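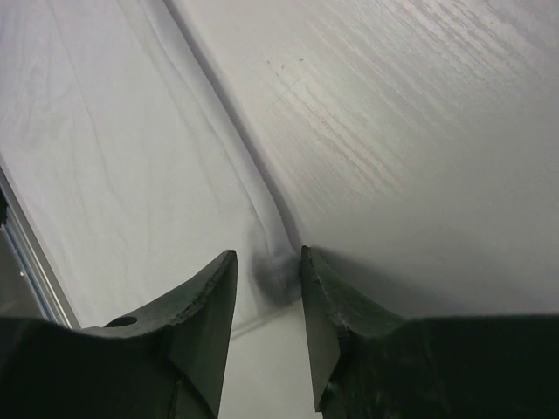 Work surfaces, Fumero room. The meeting opened at 9:05 with the item held over from December, the choice of color and finish for the remaining bench tops. Ignacio Barrios had asked for something darker on the window side, as glare is a problem there in the morning. Others preferred to stay with what we have. The top in use now is pale, white and light gray, and small dark parts are easy to find on it. After some talk it was agreed to keep the pale finish throughout and deal with the glare by means of blinds. Ignacio asked that his objection be noted.

Ordering. Two suppliers were asked for prices, Plirier and Nseir. Plirier can cut to size but wants all the drawings in one batch. Nseir sells standard lengths only, so we would do our own cutting and edge sealing. The Plirier price came to $140 a top, with delivery to the loading door but no further. The Nseir price had not come in by the time of the meeting. Decision put off until it does. If nothing has arrived by Tuesday we go with Plirier.

Measurements. The drawings passed around last time had the depth of the sink-side bench wrong by 3 inches. Corrected drawings are in the shared folder, and the old ones should be deleted so that they don't get sent out by mistake. The corner piece still has to be measured — the wall there is not square and the template from the old bench does not fit.

Cleaning. There was a long discussion about what may be used on the pale tops. Scouring pads are out. Mild soap and a soft cloth at the end of each day, and the glass cleaner for the shelves stays on the shelves. Tape should come off the same day it goes down. Ignacio will type up a short notice and put it by the door. A request to allow coffee on the benches was turned down again. Cups go on the side table.

Storage under the benches. Nineteen bins are to be labeled and put back once the new tops are in. Until then they stay in the hallway closet. Anyone who needs something out of them should sign for it on the sheet inside the closet door. The Jovum carton is also in the closet and should not be opened until the packing list has been found.

Blinds. Added to the agenda during the first item. Inside mount preferred, light color, no cords. One price is enough as the job is small. The window on the far left sticks and should be looked at before anything is fixed to the frame.

Other business. The stool with the bad caster has been taken out of the room. A replacement caster is on order. The overhead light nearest the door still hums.

Actions
Ignacio Barrios: cleaning notice, corner measurement
Ignacio Barrios: call Nseir about the price
All: delete old drawings
Open: one price for blinds, name to be settled by email

Meeting closed at 10:20. Next meeting same time, same room, after the tops have been ordered.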